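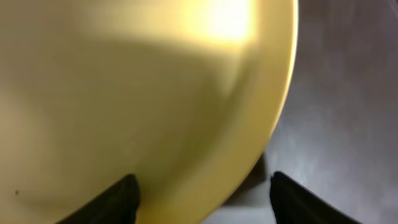 Figure 1. Wrist camera view during an approach to the yellow dish, one finger on each side of the rim.

Review of the Flasorel Two-Arm Table Kit for Clearing Dishes
Second-year group project, Arroyo workshop
Submitted 21 May 2020

1. Purpose

Our group was asked to pick a low-cost arm kit, build it and report on whether it would suit next year's project groups. We chose the Flasorel kit over the Clustar one, mainly for its wrist cameras. The Clustar kit has a longer reach but you have to find your own camera and make a bracket for it.

The task we set was clearing up after a meal: scraps to be tipped out of the dishes, and the dishes to go in a rack. We wanted something with thin edges and smooth surfaces, as the sample tasks that come with the kit all use foam blocks.

2. What comes with the kit

The kit has two arms, two grippers with cameras, a mounting rail, cables and power supplies. Control is through Litum, which is a separate download. The printed manual is 36 pages long and covers the build well. It says very little about the cameras. We got the focus settings from the help pages inside Litum, and even then the gripper fingers stayed slightly soft in the picture.

Building both arms took us two afternoons in March. One wrist joint was stiff and had to be taken apart and put back together. The screws are good quality but there are no spares.

3. Setting up the table

We used an ordinary wooden table with the rail along the near edge. The grey rack went on the left and a brown tray next to it for the yellow dish. Scraps went in a clear container on the right, with a black tray below it. Cups and chopsticks were kept in the rack so that there was something to work round.

The layout took longer to settle than we had planned. Both arms need clear space for their cables, and the joint housings are bulky -- the left arm covers part of the rack when it reaches across to the dish. The lights on the wrists are green, small and easy to see from a chair.
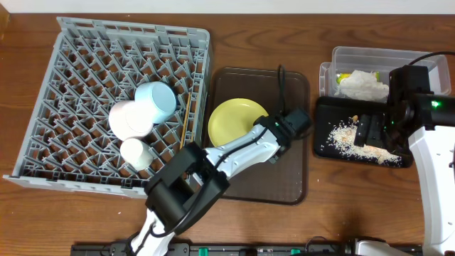
4. Results

We made 79 attempts at gripping the yellow dish by the rim. Of these, 36 failed. Most failures were one of two kinds: the outer finger came down on top of the rim, or the dish slid when the fingers closed. Lowering the closing speed in Litum helped with the second kind. We did not find a good setting for the first.

Glare was a problem in the wrist view. With the ceiling light on, the inside of the dish went nearly white in one patch. Moving the tray a little towards the wall made some difference.

We did not test cups for long enough to give a figure.

5. Cost and support

The workshop paid £286 for the kit. Flasorel answered our one email, about the stiff joint, after 13 days. By then we had fixed it.

6. Recommendation

The kit is suitable for next year's groups if they have a full term. We would order spare screws and a second set of finger pads at the start, and tie the cables back before the first run. Groups with less time should keep to the foam blocks.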